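Jun 16, 2022
Stunstead bench, cloth unfolding, wrist camera policy

Right, so today was meant to be a quick check on the corner finder and it ate the whole day. Writing it up while I still remember which run was which.

The question is still whether we can get away with the wrist camera alone for picking up a corner. The Lacerda set-up used an overhead view as well and I'd like to be shot of it, mostly as calibrating the two together has cost us more afternoons than anything else since December. The Zendumska checkpoint (the one trained on 300 demos) does fine on getting near the cloth and then dithers. It hovers, shuffles sideways, closes on nothing. Retrained on 1000 overnight, same settings, and the dithering is much better! Not gone though.

What I changed this morning: the last bit of the approach now runs at 5 Hz instead of whatever it felt like, and the policy gets a short history of 8 wrist images. I'd expected the history to matter more. With it switched off the approach looked nearly the same to me, but the grasp went early, so I've left it in for now.

Blue on blue is still the hard case. The pale cloth on the royal blue fabric is easier than I feared, I think the hem helps a lot – there's a thin darker line along the edge and the saliency maps light up all the way round the corner. The shadow under the edge lights up too, and that bothers me a bit. If the model is really chasing shadow then it'll fall over as soon as we move to the Ustudel room with the big windows.

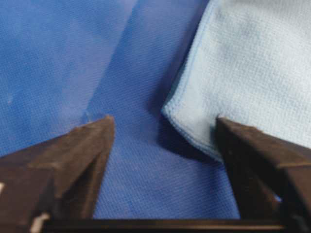 So tomorrow I want to try the same start poses with the lamp on the other side, and then with a cloth that has no hem at all (a cut-up duster will do). If the approach drifts with the lamp, we've got our answer and it's back to randomising the lighting in training.

Also to do: the fingertips take up a lot of the wrist view, try masking them out and see if anything changes. Logs are in the usual folder, ignore the first batch, I had the wrong checkpoint loaded.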